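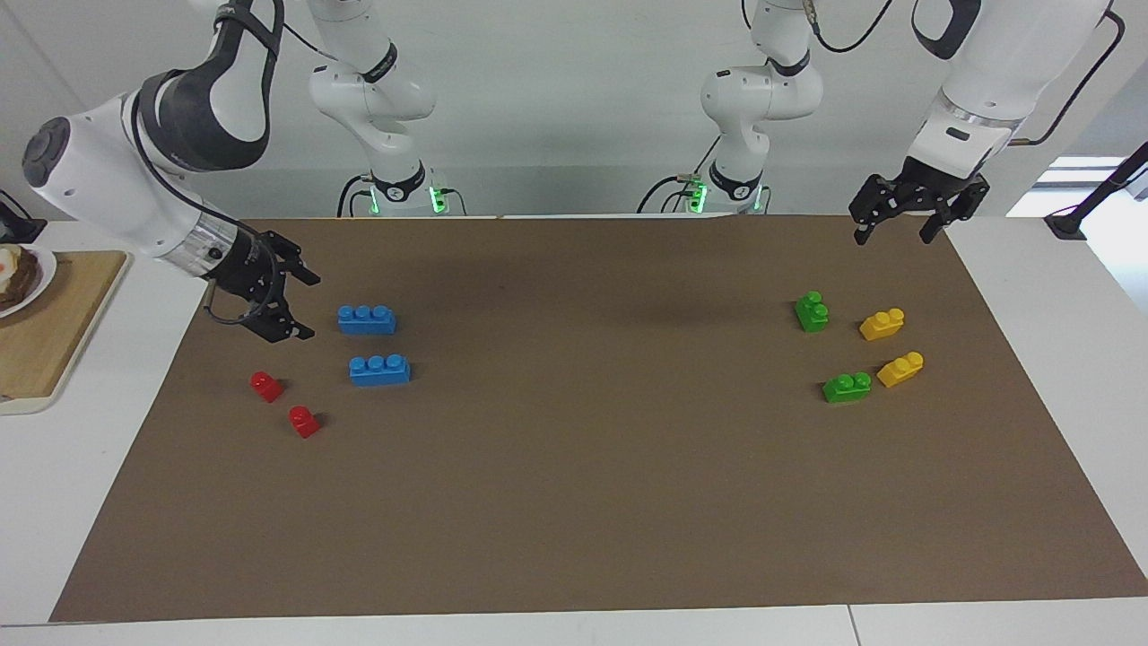
Blue and red bricks on the brown paper mat, the others in their second cluster.

Step 34

The set was called Benden Harbor and had 1175 pieces. My work at Trendilura was the instruction booklet, and by May the booklet was finished except for step 34.

Step 34 is the gatehouse. It uses eight bricks in four colors. The blue ones are long, with three studs in a row. The red ones have a single stud. The remaining two colors form the other half of the step and had never caused any trouble.

The procedure for checking a step is fixed. Brown paper goes down on the white table. The bricks for the step are laid out in two clusters, in the order the builder is expected to look for them. A reader who has not seen the set before is given the page and no other help. I sit behind the reader and write down each pause longer than a breath.

All readers paused at the same point. They placed the first blue brick, placed the second parallel to it, picked up a red one, and stopped. The drawing showed the red brick at the outer end of the lower blue. Some put it at the inner end. One reader turned the page over and looked at the back, which was blank.

I redrew the step. I changed the angle of view, then the weight of the arrow. I moved the red bricks in the parts box from the right side to the left. The pauses stayed where they were.

The model had come to us from the Mujić office along with a folder of the designer's sketches, 200 sheets, mostly undated. I had used the last sheet of each section and ignored the others. After the fourth redraw I went through the folder from the front. The gatehouse appears on a sheet near the beginning, in pencil, with the red brick at the inner end. It appears that way on every sheet until the last, where the brick has been moved and a note beside it reads: window blocked from the road.

I did not know which road. The set has no road. There is a quay, a crane, a row of houses, and the gatehouse at the north end, facing the edge of the base plate.

I wrote to the Mujić office. The reply was one paragraph. The designer had retired. The harbor was in Trindania, and the gatehouse was the one the designer's father had worked in. The road came down the hill behind it. A child walking down that road could see through the side window whether the lamp was lit, and so whether to wait at the gate or go home. With the red brick at the inner end, the window could not be seen from that side.

The reply asked whether the change was a problem. It could be reversed at no cost.

I laid the step out again. I built it with the red brick at the inner end, as the readers had wanted. It was stronger, and the step could be drawn with one arrow. I took it apart and built it the other way. Then I put my chin on the table and looked at it from beyond the edge of the base plate, at the height of a person on a road. The window was open. There was no lamp in the parts list.

The booklet went to the printer on 16/06/2023. Step 34 has 2 arrows and a second drawing, smaller than the first, showing the gatehouse from the back. The style guide does not permit a back view unless a part is attached there. In the request for an exception, under reason, I entered: line of sight.

It was approved without comment. The parts list was returned separately, with a query about the addition of one clear yellow stud, and I am still filling in that form.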